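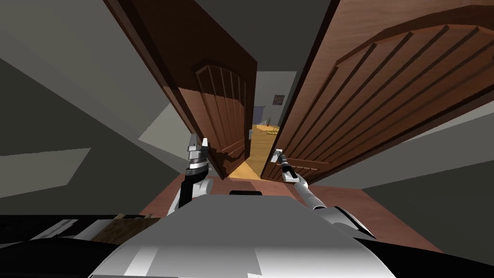
Living with the machine on your shift: workshop tips

Updated 11 Jul 2021

The brochure for our Sostard unit said it would "free up the team". I run the back end of a joinery and furniture shop, and I have yet to meet the freed-up team. What I have is the same people doing slightly different jobs. If your boss is about to buy one, these may help.

Doors first. Double doors are the worst. A person shoves one with a hip and carries on. A robot wants a hand for each leaf and room for its body in the middle. Keep that stretch of floor clear on both sides, and don't try to nip through while it works.

Ease your hinges before it arrives. Rub candle wax along any edge that binds, and tighten the handle screws. Ours went through a packet of screws by December, and Zuzana Malý, who used to spend her mornings veneering, now keeps a screwdriver in her apron.

Carved or panelled doors want a bit of thought. Grippers leave marks if they close on a moulding. Stick a strip of felt where the fingers land and change it when it goes shiny. For marks already there, a damp cloth and a warm iron will lift a shallow dent in bare wood. Varnished wood needs a wax stick and patience.

Polished floors: go easy. We stopped using the high-gloss stuff after the salesman from Dalta blamed our shine for every wrong turn. I don't know if he was right. The matt polish is cheaper, anyway.

Write down the minding time. We were promised 600 hours saved in a year. Branislav Kováčik kept a notebook of every time he was called over to restart, reset or rescue, and 21 pages later the office went quiet about the 600. Put it on paper from the first morning, or the time will be counted as yours.

Ask who gets the dull bits. Ilari Kallio was told he'd be doing "higher value tasks". He sweeps in front of it. He is a cabinetmaker.

Agree early on who can press stop. The answer should be everyone, including the Saturday lad – get it in writing.

I'll grant it one thing: my back is better for not hauling stock between rooms. I'd have settled for a decent trolley and a pair of doorstops.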